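How to Keep a White Matte Tabletop Looking Fresh

I held out against a white table for years. I grew up in a house where every surface was dark brown and forgave everything, and the idea of eating, sewing and sorting the mail on something that bright made me nervous. Then my neighbor Tyra Eklund moved to a smaller place and needed hers gone by the weekend, and well, it was free and I had a truck that day. I've grown very fond of it since, and I've been asked often enough how I look after it that I thought I'd write the whole thing down.

What you'll need

A couple of soft cloths (old T-shirts are fine, as long as there's no printing on them)
Dish soap, the plain kind
Baking soda
A shallow bowl of warm water
A dry towel

The everyday wipe

Start dry. I know it's tempting to go straight in with the wet cloth, but crumbs and grit dragged across a matte surface will dull it into shiny little trails, and those don't come back out. Brush everything off with a dry cloth first, toward yourself, and catch it in your hand at the edge.

Now put a few drops of soap in the bowl – really only a few – and wring the cloth out until it stops dripping. Wipe in long straight passes from one end to the other. I used to scrub in circles like my mother did, and I'd always find the swirls later when the sun came in low. Go over it again with clean water, then dry it with the towel. Soap left to dry on white leaves a film that grabs every fingerprint afterward.

Marks that won't wipe off

Tea, curry and marker are the usual trouble in my house. Mix 2 spoonfuls of baking soda with enough water to make a loose paste, dab it on the mark and leave it alone for up to 6 minutes. Lift it off with a damp cloth, pressing lightly. If there's still a shadow, do it again tomorrow. I'd much sooner have a faint stain for another day than a rubbed spot forever.

Try the paste somewhere out of the way first, near a leg or on the underside. Please skip the scouring pads. Bindu Alva, who is braver than I am, once went at a turmeric ring on hers with 400 grit sandpaper, and she now keeps a fruit bowl there.

Anything with strong color, like beet juice or hair dye, should be blotted the minute you notice it. Don't wipe, or you'll have a bigger mark than you started with.

Checking your work

White surfaces pick up color from whatever is around them, and I have spent a silly amount of time cleaning a "stain" that was only the glow from a red curtain. Before you mix any paste, crouch down so your eyes are nearly level with the top and look across it toward the light. A real mark stays put when you move your head. A tint usually slides or fades. 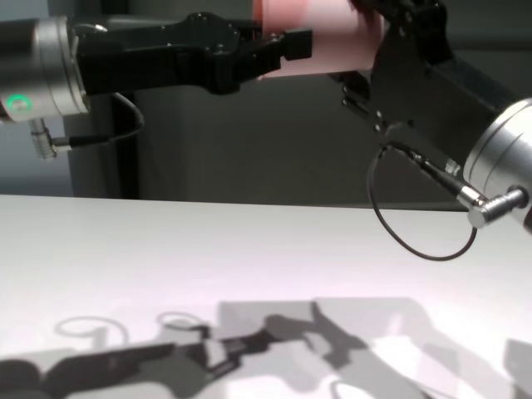

HOME CARE » TABLES AND WORKTOPS

Good bright light on a white top, with a slight pinkish-lavender cast toward the right. Do the crouching test on a patch like that before you reach for the baking soda.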